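Club build thread: kitchen sorting arm, where do we go from here?

Girkport Student Makers Forum > Projects > Arms and grippers

tinsnips_ok
I'm starting a fresh thread because the old one turned into an argument about pizza money. Our club signed up for the Hustthorpe challenge in the tabletop class, and we've got 2 months before we have to show something. The task is simple on paper. The arm has to pick things off a table and put them where they belong: food in one container, bottles in another, and so on. The judges set the table however they like and you don't get to see it first.

Right now we drive the arm by hand, record it, and train on the recordings. Our best policy gets the easy stuff and then goes to pieces when two things are close together. I really want to hear from people who did this last season, even if the answer is "start over" (please don't let it be start over).

Here's our practice table from this afternoon's session. 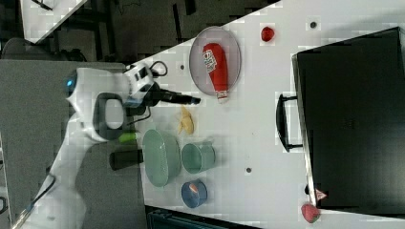

Practice layout B, with the red bottle in the mesh tray.

The bottle is my current headache. Lying down in the tray like that, the rim is in the way on every side, and the finger either rides up on it or shoves the whole tray along the table.

moth_and_gear
Oh I know that pain! We had the same thing with a marker in a soap dish. What fixed it for us was coming in much steeper than felt natural. Everybody on our team wanted to drive the arm in low and sideways, since that's how you'd reach for it with your own hand, and so every recording we had was low and sideways. We threw those out and did a whole evening of straight-down grabs. Night and day.

Also, are you mixing layouts in training or doing one at a time?

tinsnips_ok
One at a time so far. Layout A until it works, then layout B. We're on B now and A has gotten worse, which I'm guessing is what you're about to tell me.

moth_and_gear
Yep, that's what I was about to tell you. Mix them from the start.

parallelport
I'm going to disagree a little. Mixing is right in the long run, but with a small club and a deadline I'd get one layout solid first so you have something to show. We mixed everything from the first week for the Skaltach round and on demo day the arm sort of waved at the table and went home. If we'd had one thing it could do well we would have at least placed.

And I think your table is too crowded for the stage you're at. Green basket, green cup, blue bowl, plus that pale yellow thing, all bunched up together - that's a lot to steer around for an arm that can't get a bottle out of a tray yet. Clear it down to the bottle and one container and build back up.

moth_and_gear
The judges aren't going to clear it down though?

parallelport
No, but the judges aren't there this month either. You learn to drive in a parking lot.

moth_and_gear
I learned to drive on a county road behind a hay truck, and I stand by my comment :)

solderblob7
Question about the colors. You've got a basket and a cup that are pretty much the same green, sitting side by side. Does your policy mix them up? Ours was terrible at that. We'd ask for the cup and it would go for whatever green it saw first. We ended up swapping one out and felt like cheaters, but there was no rule against it in practice.

tinsnips_ok
It does mix them up! I've been blaming the lighting. The red stuff too, now that I think about it. With the bottle, the little round red one next to the tray, and the strawberry down by the black cabinet, it'll sometimes start toward one and change its mind halfway. I don't want to swap anything because I'd bet money the judges do this on purpose, but I might pull the strawberry for a few sessions and see.

solderblob7
Try it both ways and write down which is which. We didn't write it down and then spent 2 weeks arguing about what we'd changed.

bajpai_cup_survivor
Popping in because I did the Bajpai cup two seasons back with almost the same task. Watch your cables. I can see one looping up off the camera on the gripper, and ours did that too, and it caught on a bottle cap in the middle of a scored run. We lost the whole run. Tie it back along the arm with some slack at the joint, then move the arm through its full reach before you tighten anything.

On the big argument, I'm with parallelport for the first half of your time and with moth for the second half. I realize that makes me no help.

tinsnips_ok
That's real help, thank you. I'm on cable duty tomorrow then.

So the plan, unless somebody yells: cut down to the bottle, the tray and the basket, record only steep grabs, and keep a notebook. Once it gets 7 clean picks in a row I'll start adding the other things back and bring layout A into the mix.

moth_and_gear
I'm yelling, but quietly. Put at least a few layout A recordings in from day one. Even 7 of them. It costs you half an hour.

parallelport
Okay, fine, I could live with that.

tinsnips_ok
Deal. I'll post again when the arm has either picked up the bottle or thrown it at somebody. Does anyone have a spare mesh tray, by the way? I'd like a second one with a lower rim to practice on.

solderblob7
I've got one with a bent side, it's yours if you pick it up. Message me.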